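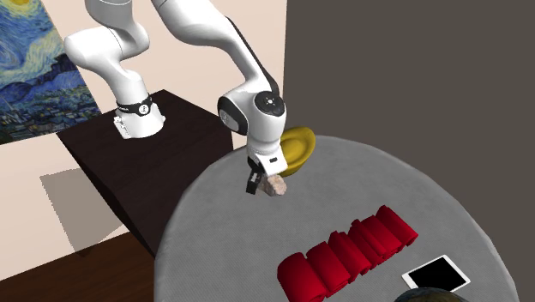

Floarea Gavrilă wrote:

> I have read the notice on the new loan periods twice and I am still not certain what applies to sets. Our reading group at Clandton borrows the same title in 9 copies, and we have always been allowed to keep them until the last member has finished. If each copy now has its own due date, do we renew them one at a time? I would also like to know whether the Batwood branch will go on holding returned sets at the desk, or whether they will travel back to the main store after every loan. Two of our members do not drive, and the desk at Batwood is the only one they can reach by bus.

Dear Ms. Gavrilă, dear members of the list,

Thank you for your message. Several groups have raised the same points with the office, and I am therefore replying to the full list.

The notice sent in January covered individual loans and group sets in a single paragraph, and the wording was not as clear as it should have been. The rules for sets are as follows.

A set is issued as one item, on the card of the group's registered contact. It has one due date. The loan period is six weeks from the day the set is collected, and it may be renewed once for the same length of time, provided that no other group has requested the title. Renewal of the set renews every copy in it. Members do not need to renew copies separately, and the branch desks have been asked not to enter them that way.

If a copy is missing when the set is returned, the remaining copies should still be handed in on time. The missing copy will then be listed on the contact's card for a further period before any replacement charge is considered. Please do not hold back a whole set for the sake of one late reader, as has happened several times this winter with the more popular titles.

With regard to Batwood, returned sets will continue to be held at the desk there if the next group on the list also collects from that branch. In all other cases they will go back to the main store at Bunting on the Thursday van. A group that wishes to collect from Batwood may do so for any title in the catalog, but should place its request early enough for the set to make the journey. Requests received after noon on Wednesday will normally wait for the following week's van.

The catalog of sets now lists 366 titles. Large print editions are marked with the letter L after the shelf number. Audio editions are not yet included in the sets program, although they may be borrowed singly on a personal card in the usual way.

I should also mention the online request form, known as Cima. Some contacts have found that it rejects a request if the group name is typed differently from the way it was registered - for example, with "The" at the beginning. Until this is corrected, please copy the name exactly from your confirmation letter, or make the request by telephone. Requests made by telephone have the same place in line as those made online.

A corrected notice will be sent to all registered contacts and posted at each branch desk. Groups whose contact person has changed should let the office know before it goes out.

Sincerely,

Suryani Goh
Reading Group Services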